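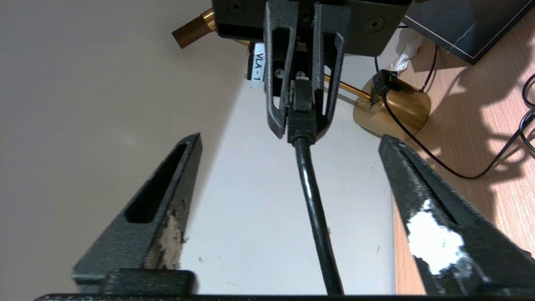 I have wanted a brass desk lamp for years, and I have also been too cheap to buy a brass desk lamp for years, so when the Drinia dropped to $80 in October I had it in my cart before I'd even read the specs. It's been on my desk ever since and I have opinions!

First, the looks. I love it. The arm is skinny and gold and goes up at a slant from a little cylinder of a base, and that's pretty much the whole lamp. No fake antique curlicues, no chunky joints. My last one was a Janley clip-on in gray plastic (it did its job, it looked like something from a dentist's office), so the bar was low, but I still catch myself admiring this one when I'm supposed to be paying bills.

The color is warmer than it looked on the website. If you're trying to match pale, almost silvery brass drawer pulls, order a swatch or be ready to send it back. Mine sits near a Fabbri picture frame that I always thought of as gold and now the frame looks kind of green? I'm choosing to live with it.

Setup took me one cup of coffee. The arm screws into the base, the bulb goes in, done. There's a tiny hex key in the box and I've already lost it, which will be a problem if the arm ever loosens.
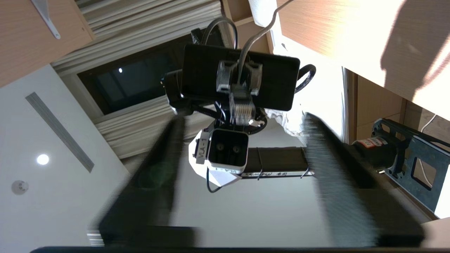 The light itself is good, with one complaint. At 400 lumens it's plenty for reading and for writing by hand, and I got through a 200-page paperback next to it without squinting once. For anything fiddly, though, like sewing on a button or looking for the screw I just dropped, I still turn on the ceiling light. The dimmer has 3 steps and I wish it had a proper slider, because the lowest one is too dim for me and the middle one is a touch bright for late at night. The top one is where I leave it most of the time.

About that base. It's narrow, so it doesn't hog the desk at all, and I have a small desk that collects cables and bottles like you wouldn't believe. It's also heavy for its size and hasn't tipped yet, even when I've yanked the cord by accident (twice). The cord could stand to be longer. Mine only just makes it to the outlet, and if your desk is in the middle of the room, plan on an extension. 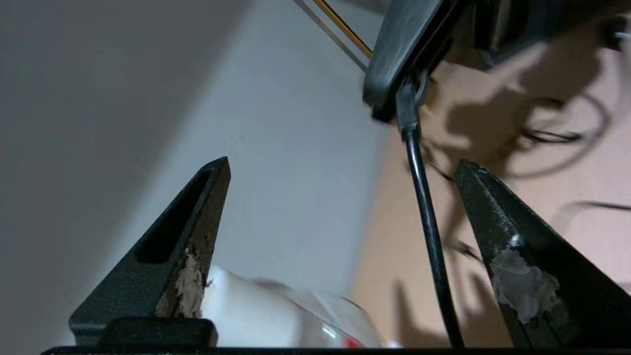

Glossy white, with a small spot of red near one end.

Fingerprints are the other thing. Oh my goodness, the fingerprints. Every time I move the arm I leave a full set, and I'm now a person who keeps a microfiber cloth in the pen cup. A dry wipe gets them off. I haven't tried any kind of polish and the leaflet says not to.

I also looked at the Levier, which has a wider shade and a USB port and costs quite a bit more. If you charge your phone at your desk, that one might be worth the extra money. I don't, and I thought the shade looked like a hat.

Would I pay full price for the Drinia? Probably not, with that dimmer. On sale, yes, and I'm eyeing a second one for the bedroom.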